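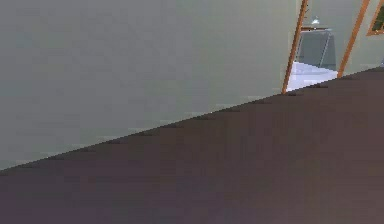

Can a Robot Really Set the Table?

People love to say that robots will soon do all our chores. Should you believe it? The kids in the Delley robotics club weren't so sure, so they tested the idea.

They didn't start with a real kitchen. Their robot, Lastora, lives inside a computer program called a simulator, a bit like a video game. If Lastora drops a cup in there, no one has to sweep it up.

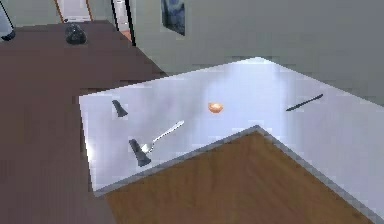

A chore sounds easy until you try to explain it to a machine. "Pick up the spoon" is only five syllables! But Lastora has to find the spoon first, and then work out how to grab it. In the club's kitchen the spoon lies right beside a dark gray cup, so a clumsy grab could bump the cup too. You would just reach in. A robot needs all of that worked out.

The club ran 272 tries in October. Lastora got 162 of them right. Is that good? Well, would you want a helper who messed up the other 110?

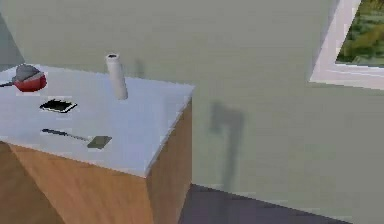

And those tries were in a pretend kitchen, where things can be easier. Real counters get sticky. Real little brothers move the cups.

"When a robot video looks perfect, I ask how many tries it took," says Sanaa Ghoneim, who coaches the club. That's a smart question — use it next time you see one.
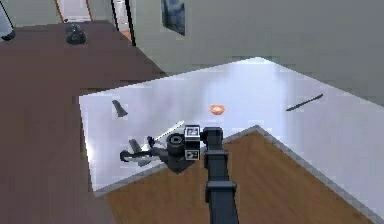 Lastora's open gripper above the white tabletop in the simulator.

Next the club wants to move the objects to new spots and run the test again. Some members think the score will drop. What's your guess?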